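O frio chegou e as malhas saíram do armário

22 de abril de 2022

Março acabou e eu nem dei por ele, mas o armário deu. Abri a porta de cima à procura de um cobertor e caiu-me em cima uma camisola, depois outra, depois um saco inteiro de cachecóis que eu jurava ter dado. Foi o sinal. Fiz um chá, pus música e decidi que a tarde ia ser para dobrar roupa – toda, até a que costumo enfiar ao monte e fechar a porta depressa.

Comecei pelas t-shirts, que são fáceis e dão aquela sensação boa de estar a despachar serviço. As calças de ganga também não dão trabalho (dobro em três e ficam de pé na gaveta, coladinhas umas às outras). O problema cá em casa são as coisas fofas. Polares, malhas grossas, o roupão da Zilwood que comprei nos saldos e que ocupa metade de uma prateleira sozinho. Paguei 37 euros por ele e uso-o tanto que já o perdoei.

Durante anos pendurei tudo em cabides e os ombros ficavam com aqueles bicos horríveis. Depois comprei umas caixas de tecido da Bosman, 2 para o quarto e mais uma para o corredor, e mudei de vida! Bem, mudei de prateleira. As caixas têm pega, o que dá imenso jeito a quem, como eu, precisa de um banco para chegar lá acima. Só tenho pena de não as ter comprado um bocadinho mais largas, porque o roupão continua a não caber e anda por lá, às voltas.

Também experimentei os sacos de vácuo da Puditz. Para edredões são ótimos, mas para polar não gostei, a roupa saiu de lá com um ar triste e cheia de vincos. Voltei à dobra simples, em cima da mesa, sem pressas.

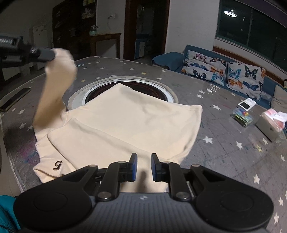

Os polares são a parte que me leva mais tempo, e o segredo está nas mangas. Primeiro estico o corpo todo, passo a mão do centro para fora e só depois é que trato delas. O creme, por exemplo, já tinha o corpo em camadas quase lisas sobre a cobertura de estrelas, com umas ruguinhas do lado direito, e a manga ainda no ar, toda grossa e bojuda. É nessa altura que convém deitá-la direitinha, senão fica um chouriço no meio da dobra e a pilha tomba.

Se a peça tiver bordados, dobro com eles virados para fora, assim sei qual é qual sem desmanchar nada. E não aperto. O polar precisa de ar, e uma pilha baixa aguenta-se muito melhor na prateleira.

Falta-me a gaveta das meias, que deixei para amanhã, e o saco dos cachecóis, que continua no chão do quarto a olhar para mim.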